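**Louro mattress protector, double**
Lundomska Home / Bedding / Protectors

The Louro is a fitted mattress protector with a quilted cotton top and a waterproof backing. It goes under the bottom sheet and stays there between changes. We make it for guest rooms, rental apartments and anyone who eats in bed.

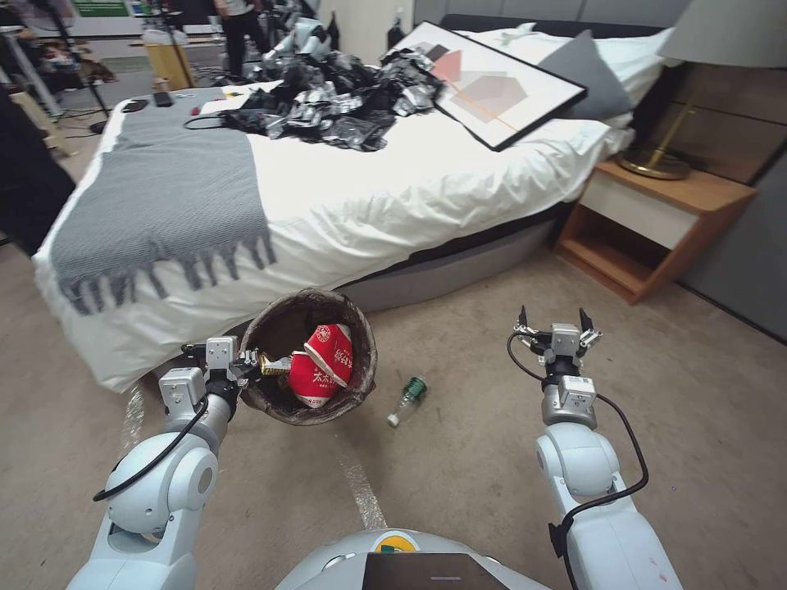
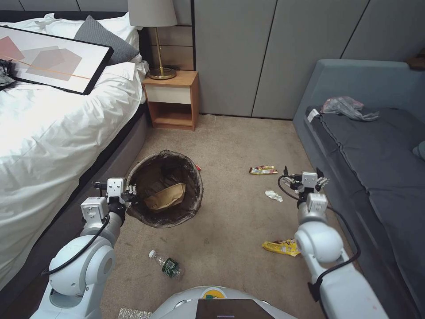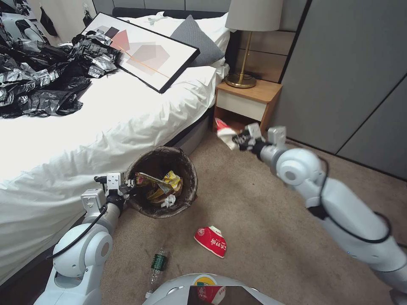 The top layer is plain white cotton, quilted in a wide diamond pattern over a thin polyester fill. The backing is a soft polyurethane film bonded to a knit base, so it doesn't crackle when you turn over. Air passes through the film slowly. Liquids don't.

The skirt is stretch knit on all four sides with elastic sewn into the full hem. It fits mattresses up to 17 inches deep. If yours is deeper, or has a pillow top that adds height, order the Etomov instead, which has the same top with a longer skirt.

**Details**

- Item number: 1369
- Top: 100% cotton, quilted
- Fill: polyester
- Backing: polyurethane film on polyester knit
- Fits mattress depth: up to 17 in.
- Color: white
- Sizes: twin, double, queen, king
- Sold singly or in packs of 2

**Fitting**

Strip the bed down to the mattress. Start at one head corner, pull the skirt well under, then do the foot corner diagonally across from it. The last corner is tight on a new protector and loosens a little after the first wash. Smooth the top by hand before you put the sheet on. The seam label goes at the foot, left side.

On a bed with an upholstered side rail, lift the mattress a few inches to get the hem past the rail. Don't pull it down from above, as the knit can catch on staples.

**Washing**

Wash warm with like colors. No bleach and no fabric softener. Softener leaves a coating on the film and the protector will sleep hotter. Tumble dry low, cotton side out, and take it out while the hem is still slightly damp. Do not iron. Do not dry clean.

Food stains should be rinsed cold before the wash. For grease and chocolate, a drop of dish soap worked into the cotton and left for 28 minutes is what our test laundry uses. Longer does no harm.

**Questions we get**

*Can I use it over a heated pad?*
No. The pad goes on top of the protector.

*Does it work on foam mattresses?*
Yes. Let a new foam mattress air for the time its maker gives before covering it.

*Is it the same as the old Viltus?*
The cotton and film are the same. The Viltus had elastic at the corners only and was dropped when the full hem came in. Packs of Viltus still in the outlet section are final sale.

**Stock and shipping**

Twin and double ship from our own warehouse. Queen is back-ordered until March. King is made to order and can't be returned once cut. For orders from hotels and rental managers, write to Armindo Bastos on the trade desk with the sizes and the delivery address, and he will send a quote with freight included.

Unopened protectors can be returned within 28 days. Opened ones can be exchanged for a different size if they haven't been washed.

Page updated January 18, 2022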